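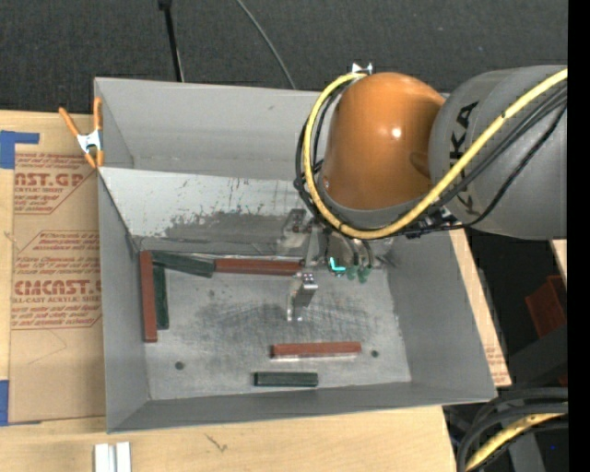

# Reprise des points de prise, cellule de dévracage Plirnonow

Rédaction : Coralie Ngata, 22 mars 2022

Procédure applicable après tout déplacement du bac, remplacement d'un doigt de pince ou choc sur l'outil. Durée : 60 minutes. Le robot KUKA reste en mode manuel, vitesse réduite, jusqu'à l'étape 5.

## 1. Immobiliser le bac

Plaquer le bac contre ses butées, puis le brider sur le bord avec les pinces à ressort. Vérifier à la main qu'il ne pivote pas. Un jeu résiduel fausse toutes les mesures suivantes.

## 2. Contrôler la pince

- Couper l'air et purger le circuit.
- Resserrer les vis de l'équerre, en croix.
- Tirer légèrement sur chaque tube pneumatique au niveau du raccord.
- Remettre l'air, puis faire sept cycles ouverture/fermeture à vide, hors du bac.

Remplacer le doigt si l'arête de contact est émoussée.

## 3. Vérifier le faisceau

Amener l'axe 6 à ses deux limites de travail. Les câbles doivent suivre sans se tendre et sans toucher le bord du bac. Reprendre le collier côté poignet si la boucle descend sous la pince.

## 4. Réapprendre le repère bac

1. Charger l'outil `GISELL_2` dans le pupitre.
2. Pointer l'origine, un point sur X, puis un point dans le plan XY.
3. Enregistrer et comparer à l'ancienne base.
4. Contrôler la cote Z du fond : 389 mm, à relever dans une zone non marquée par l'usure.

Un écart supérieur à 1 mm impose de recommencer à l'étape 1.

## 5. Essai avec barres

Disposer des barres des deux teintes, certaines contre une paroi, d'autres de travers. Lancer `PRISE_TEST` à 10 % de la vitesse. Le doigt doit se présenter en bout de barre sans frotter la paroi. En cas de contact, décaler l'approche de 2 mm vers le centre et relancer.

Passer ensuite en automatique. Le prochain contrôle est dû après 1000 cycles ; noter la valeur du compteur dans le cahier Steler.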